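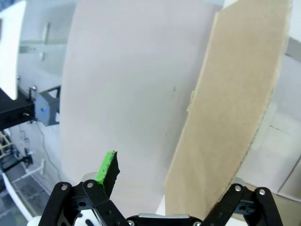 Data Collection

The policy we trained for the Rastora project learns from recorded examples, so most of our semester went into making them. One person drove the arm by hand controller while a second person reset the workspace and marked each attempt as keep or discard. We saved the wrist camera view, the joint positions and the gripper opening for every time step.

The task was to pick up a small foam block with a green top and black sides and set it down inside a taped square. Our first plan called for 1,000 examples. After two afternoons we saw that this would not fit in the lab hours we had, and we cut the target to 200 per block position, then dropped the positions the arm had trouble reaching. The final list had seven positions.

Behind the block we stood up a curved white panel, with a tan sheet of cardboard next to it. An early model trained without them did well in the morning and badly after 4 p.m., and we think it was picking up on changes in the background. We did not test this separately.

Rules for a keep:

Gripper starts fully open.
Block is in the wrist view at the first time step.
No more than one regrasp.
Operator does not pause in the middle of a move.

The last rule caused the most discards. New operators tend to stop just above the block to check their alignment, and the model copies the stop. In one test run it hovered there until the time limit. We went back through the November recordings and removed 28 examples for this reason - all of them from the first week.

Files were named by position and attempt number and uploaded to the Hamdy folder at the end of each session. Two sessions were saved with the wrong position number. We fixed those by hand from the paper log.

Training settings are in the next section, along with the comparison to the Unadska baseline.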